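Fuvine Street Makers & Menders newsletter
November 19, 2021

Pencil cases, marker amnesty and the back shelves

Quick one this month, the printer is on its last legs and the copy has to be in before lunch.

First the shelves. The back shelves are DONE. If you left a box there in October with no label on it, it has gone up to the loft and you have until the end of the year to fetch it down. After that the contents go in the swap bin. Fabric went to Flanska, they were pleased to have it. The big roll of felt stayed with us. Please don't cut from the middle of it.

Second, pens. We asked for spare pens and pencils for the after-school table and you sent over 400. Thank you! A lot of them work. The ones that don't have been tested on scrap, tested again by somebody more hopeful, and thrown out. What's left has to live somewhere, and the coffee tins aren't doing it. Everything sinks to the bottom, caps come off, the kids tip the lot out to find one green. So: cases. One case per seat, a few things in each, lid on at the end.

Needs to be flat enough to stack, needs a lid that stays with the bottom half, and needs to open for small hands. Hard plastic over cloth, the cloth ones from Ilico were lovely for a month and then they were ink. 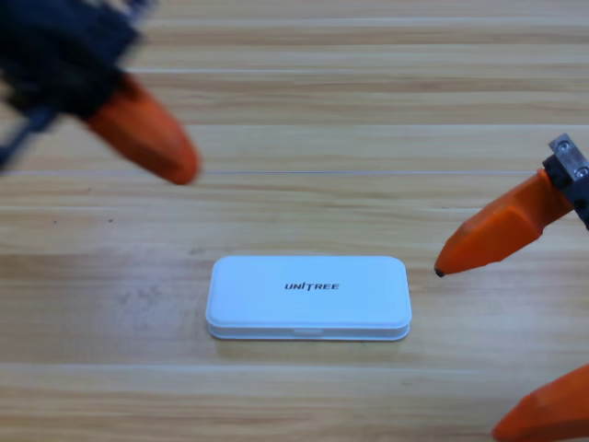
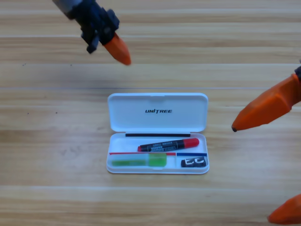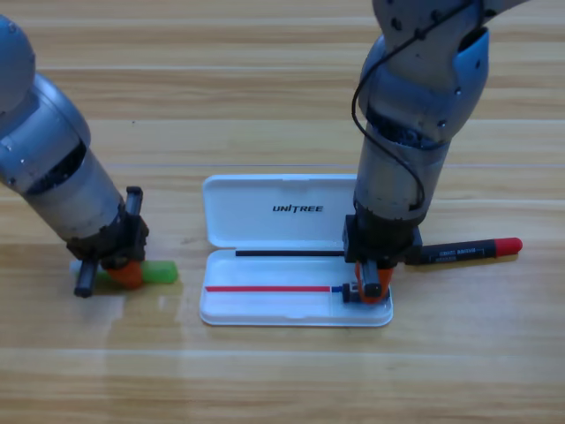 SUPPLIES AND STORAGE

The white case is the shape we like. Low, rounded corners, lid on a hinge so it can't wander off to another table. There's a little notch at the front edge too, you can see it best with the lid shut in the first picture. In the second one it's open with a marker in the wider part of the tray, the black one with the red cap, and the green one down in the left compartment below. Low divider between the two bottom compartments. Small thing but it makes a difference, short stuff has its own place and doesn't roll under the long stuff.

How we'd like them filled for the after-school table:

One dark marker, cap on. Goes in the wide part, on the slant if it won't lie straight.
One bright color. Green, yellow, whatever's in the tub.
One pencil, sharpened before it goes in. The sharpener stays on the wall.
Eraser in the smaller compartment.

That's it. Please don't add a fifth thing. We know about the glitter pens, they have there own jar and they're staying in it.

Fat highlighters are a pain. Try the lid gently before you walk off, and if it doesn't close take the highlighter out and swap it for a thin one. Don't lean on it. We lost two hinges in the old set that way and a case with no hinge is just two trays.

Glue sticks are to be kept apart, in the drawer under the window. Cap until it clicks.

Labels. Seat numbers go on the underside, NOT on the lid. Paper tape, pencil first and then pen over it. The last lot had names on top in permanent marker and of course half those kids have moved up to the Thursday-size table now (the long one) and their names are still looking at us. Rubbing alcohol gets most of it off white plastic, try a corner first. Rinse after.

Packing away. This is the part that went wrong in October so please read it even if you skip the rest. Ten minutes before the end, pens in, lids shut, cases stacked at the end of the table with the fronts all facing the same way. Stacks of nine fit the shelf. Ten doesn't, somebody will try it. Wipe the table after the cases are off, with the grain, cloth wrung out well. Loose caps go in the cap saucer by the sink. There's a surprising number of caps in it and if you have a spare evening and a tub of naked markers you would be doing us a big favor.

What we still need:

Erasers, plain white if possible, the colored ones leave streaks.
Thin markers in brown and purple. We have all the blue in the world.
Paper tape, narrow.
A second tub with a lid, shoebox size or a bit bigger.

Please no more ballpoints. We have 80 in the drawer and that's after a clear out.

Drop things in the crate inside the side door on Purves Lane. Door code is the same. If the crate is full, put yours next to it and not on the stairs.

Refills. A few people asked whether it's worth refilling the good markers. For the chunky ones yes, we have ink in black and red and a dropper. For the thin ones it takes longer than it's worth and you end up with gray fingers. Store them flat, they last better. Same reason we like a case that lies down.

The mending half of this newsletter is short because the zipper session ran over and I haven't got the notes yet. Next issue. For now: the zipper foot is back in the blue tin, the seam rippers are not, could whoever has them bring them home.

Also the number on the door. The post keeps going across the road, so if you're ordering anything to be sent here it's 1601, all four digits, and put "side door" on the second line. The scissors turned up after three weeks at the dentist's.

Craft table opens at the usual time. Bring a mug, we're short of thoes too.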